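Jivex Practice Rooms – Questions We Hear Most

Last updated: April 26, 2026

What is Jivex, in plain terms?

Jivex is a set of simulated rooms for trying out a two-armed robot before you trust it with your real furniture. You get the rooms, a robot body with a pair of arms and parallel grippers, and a control panel where you can drive it yourself or hand the wheel to your own program. We make it here at Bondby, and we've been tinkering with it long enough that we probably talk about it too much at dinner. If you've never opened a simulator in your life, you are very welcome here – a good share of our customers hadn't either.

Do I need to own a robot?

No, you don't. Plenty of folks use Jivex for months before they buy any hardware at all, and a few never do. If you do have a machine at home or at work, you can bring in your own arm lengths and joint limits through the Kestix importer, which comes with every license. It takes some patience the first time, so pour yourself something nice and set aside an afternoon.

What will I be looking at while I work?

Mostly you'll be looking out over the robot's own body, with the arms reaching into the room ahead of you. It feels strange for the first little while and then, for most people, it starts to feel pretty natural. You can switch to an overhead view or a corner view any time you like, and you can keep two views open side by side if your screen is big enough.
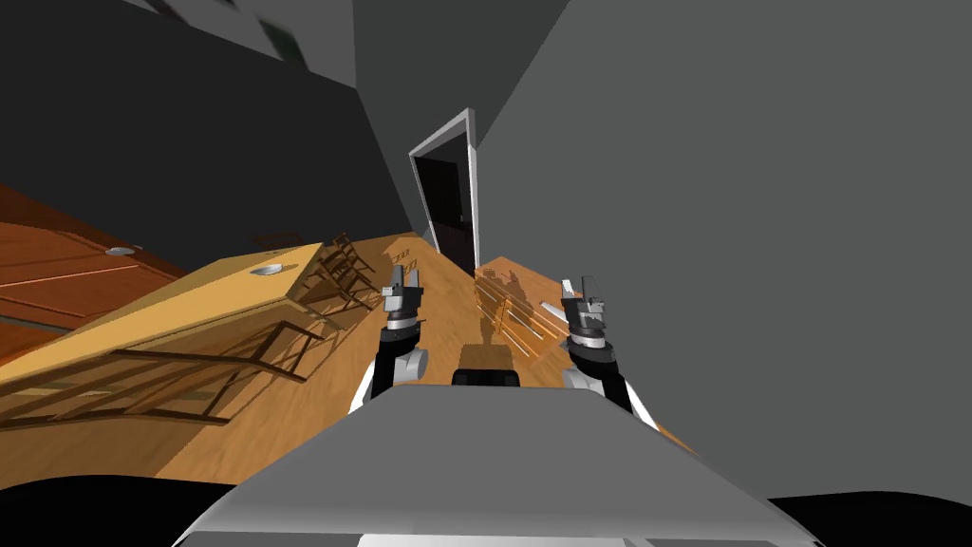 We do suggest spending your first session in that body view, even if the overhead one seems easier. You learn how far the arms reach, and you get a feel for how much of the floor the body hides from you. After that the other views make a lot more sense, and you'll find yourself using them for planning and coming back to the body view for the close work.

How many rooms come with it?

The standard license includes 49 rooms, and the extended one includes 384. They range from plain and open to quite cluttered. Please don't feel you need the bigger set right away! Most people pick three or four rooms they like and stay in them for a good long while, and you can move up later and pay only the difference.

Can I change how a room is laid out?

Yes, and we hope you will. Every piece of furniture can be moved, turned, swapped or taken out, and you can save up to 200 layouts of your own on either license.
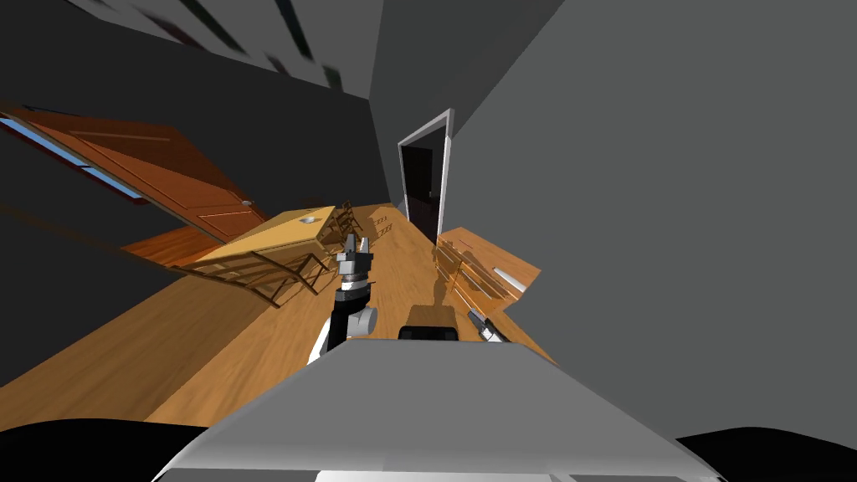 Layout matters more than people expect, so we try to nudge new users toward thinking about it early. A path that is simple for a small wheeled base can be a real headache once you've got two arms out in front of you. Take a room with a doorway at the far end, a table on one side and a long bench or low counter against the opposite wall: there's a nice stretch of floor between them, but you still have to mind where both grippers are as you go. Try it with the arms tucked in, then try it with them reaching forward, and save both runs so you can compare them afterward.

My room looks tilted. Did I break something?

You almost certainly didn't. The view follows whatever angle the camera is set to, so a tilted camera gives you a tilted room. If you'd like things level, open the View menu and choose Straighten. If you'd like to leave it tilted, go right ahead – your program will run either way.

What kind of computer do I need?

Any fairly recent desktop or laptop with a separate graphics card should do fine. If yours is older, turn shadows off first and see how it goes. You lose a bit of prettiness, but the robot handles just the same.

Is there a limit on how long I can run it?

Both licenses let you record 3,000 runs a month. Practice time that you don't record isn't counted at all, so wander around as much as you please.

Does it work with Liapis?

It does. Liapis scripts load straight from the File menu, and you can pause one halfway through, take over by hand, and give control back when you're ready.

Who do I write to if I'm stuck?

Write to Sohail Orakzai through the Help page. Tell him which room you were in and which view you had open, and attach your saved layout if you have one. He reads everything that comes in and usually replies by the next working day.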